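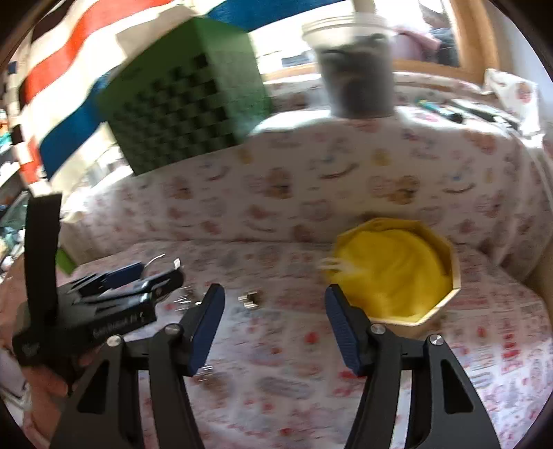
Where do the odds and ends go when the bed is the sorting table? Into a box or a tray, one kind per container, and the bedding gets shaken out afterward.

That's the short version of the small-parts sort at the Jisen apartments, posted 27/03/2024. Residents asked to clear out drawers before new storage units from Biltix go in. Units are coming to 84 apartments, two per apartment. No tables free in most bedrooms so a lot of the sorting is happening on beds, on top of whatever sheet is there. Pastry prints, teddy bears, all of it.

Small hex pieces, key rings, bits of metal. Easy to lose in a busy pattern. Residents say a plain towel underneath helps, and a yellow tray is easy to spot agianst most sheets. Cloths can stay in the wooden boxes for now. Tiny scraps of metal should be picked up before anyone sleeps there, obviously.

Drop-off for unwanted hardware is the Nolia counter, ground floor, open nearly 17 hours a day. Bag it, label it, leave it. Loose parts wont be accepted.

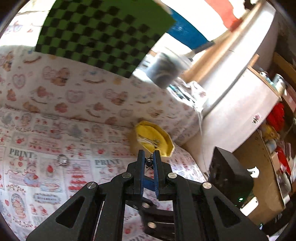 What happens next

Sutanto is handling the installs, starting with the lower floors. Top floors wait until September. Anything left in the old drawers on install day goes in one bag by the door. Dates for each floor to be posted in the lobby.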